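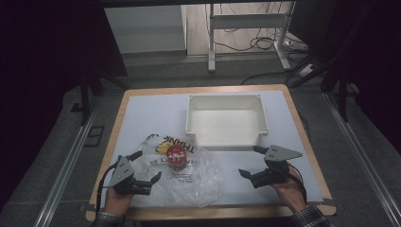 Household task automation

Household task automation is the use of machines to carry out domestic chores such as tidying, unpacking groceries, folding laundry and clearing tables. The term is also applied to similar light work in shops and small workshops, including restocking shelves and sorting returned goods. Single-purpose appliances have done part of this work for decades, but general machines that can move from one chore to another remain largely confined to laboratories and limited trials.

Background

Washing machines, dishwashers and robot vacuums each handle one job under conditions fixed by their design. The loading, emptying and clearing up around them is left to people. Research on general manipulation is directed at these remaining steps, which take up much of the time spent on housework and vary from one home to the next.

Factory robots offer only a partial model. On a production line, parts arrive in known positions and the surroundings can be arranged to suit the machine. A kitchen table offers neither condition.

Soft and rigid objects

Rigid items with simple shapes, such as cans and boxes, are considered the easier class. A can has a predictable outline and can be gripped from several directions. Thin plastic shopping bags are harder. They crumple into a different shape each time they are handled, let light through, and carry printing that may appear upside down or folded out of sight. When a can rests on a bag, a machine must tell the two apart and decide which to move first. Placing items in an open bin is simpler than picking them up, although light bags tend to cling to the gripper.

Two-handed work is common in this class of chore. One gripper holds the mouth of a bag while the other reaches inside, or both pull the material flat before folding.

Teaching by demonstration

Many current systems learn from human examples. In one approach, a person holds a gripper in each hand and performs the chore directly, so that the movements are recorded in a form a robot arm can later repeat. The method is quicker than steering a robot from a distance and allows the demonstrator to work at close to normal speed. Its chief weakness is that people make small corrections by feel, and these do not always carry over to a machine.

The Sandu collection, assembled for research on table clearing, contains 3,274 demonstrations. Of these, 145 were set aside for testing and the rest used for training. Its authors reported that systems trained on the collection handled cans with few failures but often dropped or tore bags.

Trials

The Clekgate trial, which began in March, placed machines built by Valten in a small number of rented apartments. Residents were asked to leave the machines to clear a table once a day. Gerrit Sithole, who led the study, concluded in a report dated 4 June 2024 that the machines were "useful on a good day and in the way on a bad one." Most stoppages involved bags, cloths or wet surfaces — the same conditions that had caused trouble in the laboratory.

Gurkine, a maker of shop fittings, has tested similar equipment for sorting returned goods. It kept a worker beside each machine throughout.

Outlook

Opinion in the field is divided on how soon such machines will work without supervision. Speed is one obstacle, as many systems still take several times longer than a person to clear the same table. Cost and safety around children and pets are others. Measures of success also differ between studies, some counting a chore as done when every item has left the table and others only when each has reached its proper place.

See also

Robotic gripper
Learning from demonstration
Home appliance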